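Surngate Chores, data card

Maintained by Dezső Csizmadia, Hencombe

What it is
Surngate Chores is a set of short recordings of everyday tasks done with a hand-held gripper. We use it to check whether a machine can do simple tidying and handling jobs yet. For most of them the answer is still no, or only sometimes.

Contents
326 recordings across 23 tasks. Small items are moved, stacked or put away, and cloth is folded and unfolded. Work was done on tables in ordinary rooms, with the furniture left where it stood.

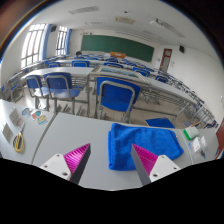
Cloth is the weakest area. The baseline policy, trained on the Kunisau split, managed 7 of 96 towel folds without help. It often picks up two layers when it should take one, and it does not notice. Rigid objects go much better, but thin cards lying flat on a table still defeat it.

Known gaps
No wet cloth. No left-handed operators. Lighting is mostly daylight, so results after dark will be worse. Task names changed in August; older scripts need the mapping in tasks_old.txt.

Splits
train, val, and essien (held out, different rooms). Please do not tune on essien.

Questions and corrections
Open an issue and give the recording number.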